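About Us

Welcome to the page of Imon. We are a small company in Nemusstead, and we make felt pads and simple table things for schools, play rooms and homes. The name of our first pad was Hesirov, and many customers still call us by this name. Both are fine for us.

How we began

Our work started in a rented room of 90 square feet, with one cutting table and a used press. The first order was 2 pads for a nursery school on the next street. The teacher wanted a soft place in the middle of a hard table, so that blocks and dishes make less noise when children put them down. We did not think about a company at that time. In February of the next year we had sent out 374 pads, and we had to look for a bigger room.

What we make

The Hesirov pad is square and thick, and we make it in quiet colors so that the things on it are easy to see. The Vaher set is made to go with it. It has small dishes and blocks in clear colors, for sorting, for setting the table, and for the first games of "put it on" and "take it off". Every part can also be bought alone. We keep 200 sets ready in our store room, and schools usually receive their order in the same week.

We like few things on the table. One block and one dish are enough for a good lesson, and a young child can stay with them longer than we expected.

Yellow block, pink dish and gray pad on the white table.
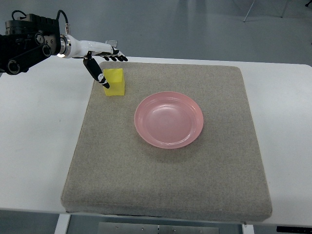
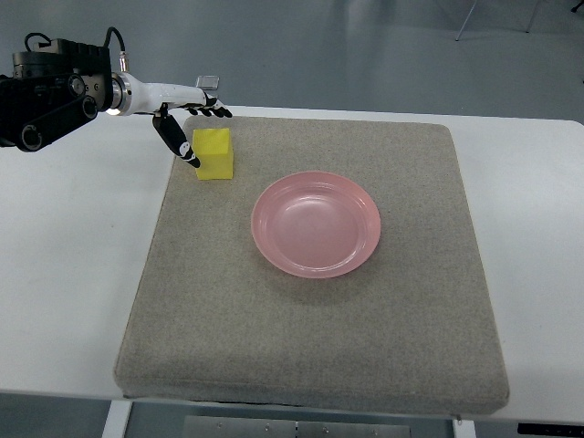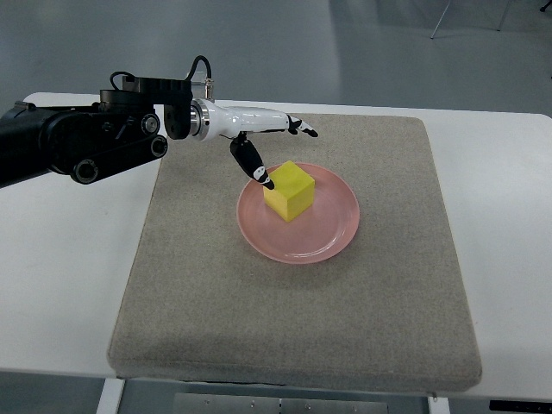
Visit and contact

Our show room in Nemusstead is open in the mornings until noon. You are welcome to touch the felt, compare the thickness and ask for a sample piece. For larger orders, please write to us first and tell us the size of your tables. We answer all letters ourselves, in English and in two other languages.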